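Vavard programming catch-up, August
Notes by Smaranda Preda

Present: Jawad Mengal (chair), Samina Baloch, Ayman Yammine, me. Mohsin Gondal joined by phone for the schedule part and dropped off twice.

Last month's notes
Fine with everyone, except that Samina wants it on record that she never agreed to host the pilot, she only said she'd read for it. Corrected, sorry Samina!

The new gossip show
We still don't have a title. Jawad likes Brilivgate, after the apartment building in the pilot script where all our soap stars seem to live, and Ayman thinks it sounds like a plumbing scandal. I like it, for what that's worth. We went back and forth on this for far too long and then agreed to use it as a working title so the promo people have something to type.

Running length was the bigger argument. Ayman cut the pilot at 50 minutes and it drags badly after the wedding segment (I watched it twice and checked my phone both times). Jawad wants 40. Ayman says he can get there if we lose the airport fashion bit, and Samina said over her dead body, that's the only part her sister laughed at. Ayman will try a cut with a shorter airport bit and no second wedding, and we'll all watch it before the next meeting.

Tone: Mohsin is worried we're being mean for the sake of it. I agree with him on the item about the divorced couple and the dog. Jawad would like to keep the dog and drop the couple. Agreed.

Viewer poll
We got 525 votes on the "feud of the month" question, way more than I expected for something we only mentioned at the end of one episode of the old show! Samina will read the result on air. She'd also like the next poll to have fewer choices, as people were writing in to complain they couldn't remember them all.

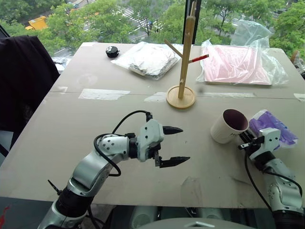 Window side of the upstairs room, August.

Schedule
Mohsin has us down for 11 p.m., right after the Nimitz movie block. None of us loves it. Jawad pointed out that the movies run over all the time, so we'd be starting closer to midnight on a bad night, and our audience has work in the morning. Mohsin says the earlier slot belongs to the Jafri cooking show until its contract is up and he can't budge them. He'll ask about a weekend repeat in the afternoon, and I said I'd send him the poll numbers to help his case.

Guests
Samina has two maybes and one firm no (the no was very polite). Nobody gets announced until they've signed, please, after what happened in spring.

To do
Ayman: shorter cut of the pilot.
Mohsin: weekend repeat.
Samina: chase the two maybes, write the next poll.
Me: poll numbers to Mohsin, clean copy of the script without the couple.
Jawad: talk to promo about the working title.

Next meeting is same room, same time, and Jawad is bringing the snacks.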